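Home | Diary | Archive | Older | Newer
April – posted by the owner of Griridstead

Water pressure dropped again overnight. Gauge at the pressure tank read 5 psi below cut-in at breakfast, and the pump had not started. Tapped the switch housing and it pulled in. The contacts are pitted. Filed them, which will hold for a week or two, and ordered a new Dalon switch.

Checked the air charge with the tank drained. It should sit at 38 and was at 31. Topped it up with the hand pump – slow work – and logged it.
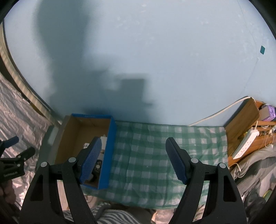
Ran the draw-down test after lunch. The pump took 72 seconds to go from cut-in to cut-out with all taps closed, against 60 when the tank was new. Some of that is the low charge, some is probably scale in the drop pipe. Will repeat it once the new switch is in, changing one thing at a time.

Sediment filter swapped as well. The old cartridge had done about 400 hours and was brown right through to the core. The Katiyar ones clog sooner than the Rikavmont but seal better at the cap.

Still to do: lag the pipe by the north wall, label the shutoff valve.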